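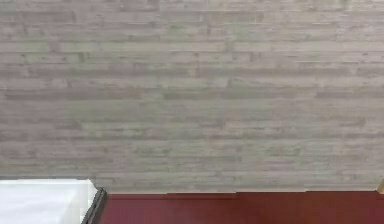
Grey board finish, staggered joints

Westhorpe Hall — annual timber and cladding check
Sunday, July 29, 2018

1. Outside boards, north side
Result: pass with comment
Two boards near the downpipe have cupped. Refix with stainless screws before November. No nails.

2. Outside boards, south side
Result: pass
Stain has faded but the surface is sound. Hommont oil still in the store, enough for one coat.

3. Ventilation gap at base
Result: fail
Soil has built up against the bottom board by the bin area. Needs 150 mm clear. Dig out and lay gravel.

4. Moisture readings
Result: pass with comment
192 points taken with the Wieser meter. All below 18 per cent except three beside the kitchen door, same place as last year. Check the sill flashing.

5. Main hall floor
Result: pass
Last sanded and sealed two years ago. One raised edge by the stage steps, taped for now — plane it down when the chairs are out.

6. Fire doors and frames
Result: fail
Side exit drags on the threshold and does not close on its own. Priority item. Keep the mat off it until fixed.

7. Roof space
Result: not checked
Hatch key missing. Old beetle holes were noted in 2016, no fresh dust then.

8. Steps and handrail
Result: pass
Rail firm. Anti-slip strip lifting on the second tread.

Budget left for repairs: £784. Iluvitz quote for the side door is £118 plus fitting.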